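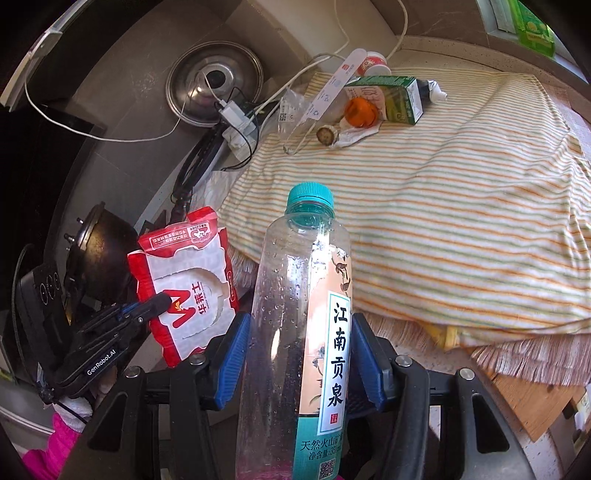 Informe de avance al fondo Jurkel: recogida doméstica con pinzas de dos dedos

0 comentarios · 58 veces compartido

1. Objeto del informe

El presente documento da cuenta de los trabajos realizados por Hivard en el marco de la ayuda concedida por Jurkel, correspondientes al segundo periodo de ejecución, cerrado en noviembre. La pregunta que orienta el proyecto sigue siendo la formulada en la solicitud: si una máquina puede encargarse ya de despejar una encimera de cocina sin intervención de una persona.

2. Trabajos realizados

Se han registrado 169 demostraciones con pinzas manuales en cocinas del entorno de Astside. La tarea de referencia consiste en retirar botellas y envases de comida de una superficie ocupada por otros objetos. Los materiales plantean dificultades distintas: una botella de plástico transparente ofrece brillos que confunden la estimación de profundidad, mientras que un envase de papel arrugado cambia de forma con el propio agarre. Los paños con pliegues y los cables próximos a la zona de trabajo añaden obstáculos que el banco de pruebas anterior no contemplaba.

3. Resultados

Con el modelo entrenado a partir de dichas demostraciones se efectuaron 100 ensayos autónomos. En 58 de ellos el brazo completó la recogida sin ayuda. Los fallos se concentran en los envases blandos - que la pinza aplasta o suelta durante el traslado - y en los objetos apoyados sobre tela. En 2 ensayos fue preciso activar la parada de emergencia, sin daños materiales.

A la vista de estos datos, el equipo considera que la retirada de envases rígidos puede pasar a una prueba piloto supervisada. La recogida completa de una cocina en uso no está todavía al alcance del sistema, y no se propone modificar en este sentido los compromisos adquiridos.

4. Desviaciones y próximos pasos

La revisión externa encomendada a Ó Ceallaigh se ha retrasado por la entrega tardía de los registros de fuerza - ya subsanada - y figurará como anexo del próximo informe. El presupuesto no presenta desviaciones. Para el periodo siguiente se prevé ampliar las demostraciones con envases de papel y tejidos, y repetir la serie de ensayos en las mismas condiciones de iluminación.

Se solicita a Jurkel la conformidad con el calendario revisado antes del inicio de la prueba piloto.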